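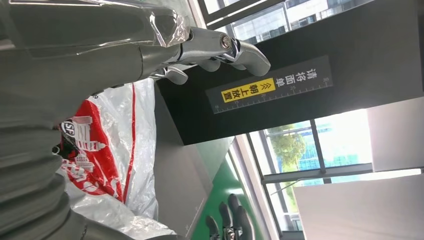

2023-06-07

Parcel cell at Skekside gets its summer once-over

The two-armed parcel cell at the Skekside sorting room was switched off on Monday evening for its summer service, and by the time most of us had finished breakfast the next day it was back at work, with a new cable in one arm, freshly set hands and a good deal less dust in its joints than it had before.

Regular readers will remember that the cell came to us from Wonditz, who built it and still look after it. Its job sounds simple enough when you say it quickly. Each parcel has to be picked up, turned so that the waybill faces upwards, and laid down square for the label reader, over and over, all through the shift. Boxes have never given it much bother. Soft plastic courier bags are another matter altogether, as anybody who has tried to pick one up in thick gloves will know, and it is the bags that wear the hands out.

Jin-sol Cho, who has been with the cell from its very first week, led the service together with Man-sik Ahn from Wonditz, who came up by train with the spare parts in a rucksack. They began with the hands, as they always do. Every finger is opened and closed slowly by itself, and Jin-sol listens to it while she watches the current reading on her laptop. A healthy finger hums. A finger that wants attention makes a faint ticking as it closes, and she says she can pick it out from the other side of the room, even with the radio on (we have tested her on this, and she can).

This time the ticking was in the index finger of one hand. The little tendon cable inside had begun to fray where it runs over its pulley, so out it came and a new one went in. It is fiddly work, done with tweezers and a head torch, and the old cable comes out a good deal more easily than the new one goes in. Man-sik threaded it at the third go and was given the last of the ginger biscuits for his trouble.

After that came the grip. Press too lightly and a bag slides away as the wrist turns; press too hard and the plastic creases across the barcode and the reader sends it round again. The pair settled on a slightly softer setting than before, with the thumb closing a fraction later than the fingers, and then tried it out on 300 test pieces, most of them bags. Two had to go round a second time. Both were small and nearly flat, and Jin-sol has kept them in her drawer for the next round of tests, in July.

The reader had its turn as well. Its window was wiped with the proper cloths – please, not the blue kitchen ones, which leave fluff – and the hand positions were checked against the ruler scale. One arm was resting its parcels slightly too far along, which probably explains the run of crooked labels that the Hong counter had been grumbling over since the bank holiday. That has been put right, and the Hong counter has been told, and has very kindly stopped grumbling.

"People ask me whether it's a difficult machine," Jin-sol told us over a cup of tea. "I'd say it's a fussy one. If you're kind to the fingers, the rest of it mostly looks after itself. I'd much sooner spend an evening on them now than be called out on a Saturday."

There was one small hold-up. The software that Wonditz use for setting the joints, Driltotus, asked for an update at the very moment it was wanted, and then sat thinking for the best part of an episode of the quiz programme on Man-sik's phone. Once it had finished, error 111, which had been popping up on the morning shift and going away again when somebody pressed reset, turned out to be a loose plug at the elbow. The plug has been pushed home and clipped. If 111 does come back, please write the time in the logbook before you press anything, and ring Jin-sol on extension 443.

A few reminders for those on the early shift, while we are on the subject. The arms should be parked from the panel and never pushed by hand, even if they seem to be in your way. Parcels with string or loose straps still go to the manual bench. And if a bag feels sticky on the outside, please set it aside as well, for the glue gets into the finger joints and takes an age to clean off.

Man-sik caught the early train home, and asked us to pass on his thanks to the canteen for staying open late. The next full service is due in the winter, and the spare tendon cables are in the tall cupboard, second shelf, in the tin marked "buttons".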